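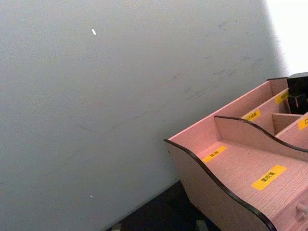 How do I keep the top row showing when I scroll down a long sheet in Excel? Mine has 300 rows and I lose the headings.

Teguh Ong
Click the View tab, then Freeze Panes, then Freeze Top Row. I do this on every sheet I make — my old eyes thank me for it! If your headings sit lower down, click the cell just under them in column A and pick the plain Freeze Panes choice instead.

Bonon261
Same menu to unfreeze. Works in 2010 too, I think.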